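Module 3: Storage Location Assignment in Small Stores
Handout to accompany lectures 5 and 6
Matúš Polák

3.1 Scope

These notes cover the assignment of stock items to fixed storage locations in stores where picking is done by hand and on foot. Bulk stores with pallet racking are dealt with in Module 4. The notation follows the first handout: an item is written i, a location j, and the demand for an item over the planning period d(i), counted in picks and never in units. An order for 50 washers taken from one bin in one visit is one pick.

Students who missed the January session should read section 1.4 before going further, as the difference between picks and units is used throughout and is the most common source of error in the coursework.

3.2 Dedicated, random and class-based storage

Under dedicated storage each item has one location and keeps it whether or not any stock is present. The space needed is the sum of the maximum stock levels of all items. The method wastes space but is easily learned by staff, and a missing label does little harm for a while.

Under random storage an incoming item goes to any free location. The space needed is the maximum of the summed stock levels, which is smaller than the sum of the maxima unless all items peak together. A reliable location record is required. Where the record is kept on paper, random storage should be ruled out.

Class-based storage lies between the two. Items are divided into classes, usually by picks, each class is given a zone, and placement within the zone is random. With 3 classes most of the saving in walking distance is obtained. Further classes bring small gains and make the zones harder to keep to.

3.3 Bins on benches

Open-fronted bins are often placed at the back of a working surface so that small parts are within reach of the person using it. For modelling purposes a bench bin is a location with zero walking distance and a non-zero reach time. It should not be given the same cost as a shelf location beside the bench, even if the two are close together, because the shelf requires the worker to turn or stand.

Bench locations are few. They are filled last in the procedure of section 3.5, after the zone boundaries have been fixed, and only with items whose replenishment quantity fits the bin. An item which must be topped up several times a shift loses most of what was gained by placing it there.
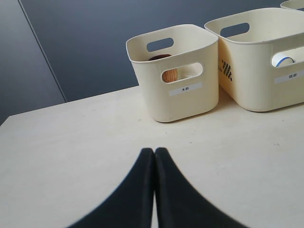

3.4 The cube-per-order index

The cube-per-order index (COI) of an item is the storage space it needs divided by its number of picks over the period:

COI(i) = s(i) / d(i)

Items are ranked by increasing COI and assigned to locations in order of increasing travel distance. A small item picked often has a low COI and is placed near the issue point. A bulky item picked seldom has a high COI and is placed far away.

The rule gives the least total travel if three conditions hold: each trip serves a single item, the cost of travel is proportional to distance, and the cost of a trip to a given location does not depend on the item. In a small store the first condition usually fails. Where several items are collected on one trip, the rule can still be used as a starting point, but items often requested together should then be checked by hand (section 3.6).

Worked case. The Skelance store holds two fittings. Fitting A needs 12 units of space and is picked 3 times in the period, so its COI is 4. Fitting B needs 21 units of space and is picked 50 times, so its COI is 0.42. Fitting B is placed nearer the issue point although it takes up more space. Ranking by space alone would give the opposite order.

3.5 Procedure

Step 1. Extract the pick records for the period. Remove cancelled lines and returns.
Step 2. Calculate d(i) for each item. Items with no picks are set aside and reviewed separately. They have no defined COI.
Step 3. Measure or look up s(i). Use the outer size of the container, including the lip and the label holder.
Step 4. Rank by COI and divide into classes.
Step 5. Measure travel distance along the actual walking route. Straight-line distance understates the cost of any location behind a rack end.
Step 6. Assign classes to zones.
Step 7. Fill bench locations, if there are any, from the top of the first class.
Step 8. Recalculate total travel and compare with the existing layout.

Step 8 is frequently left out of submitted work. An assignment without a comparison will not receive full marks.

3.6 Correlated demand

Two items are correlated if they appear on the same order more often than their separate demands would suggest. Let n(i,k) be the number of orders containing both, and N the total number of orders. The expected number under independence is n(i)n(k)/N, where n(i) is the number of orders containing item i. A ratio of observed to expected well above one is grounds for placing the items side by side.

The ratio is unstable for items with few orders. In the Trirkuslow data set several pairs show very high ratios on the strength of a single shared order, and these should be discarded before any pairing is attempted.

3.7 Exercises

1. Using the Halás data, rank all items by COI and state which change class when the ranking is done by picks alone.
2. Show that the COI rule is unaffected if all distances are multiplied by the same positive constant.
3. For the Alow store, calculate the space needed under dedicated and under random storage. State the assumption made about when stock levels peak.

Solutions to be handed in by Mon 25 March, on paper, with the calculation sheet attached.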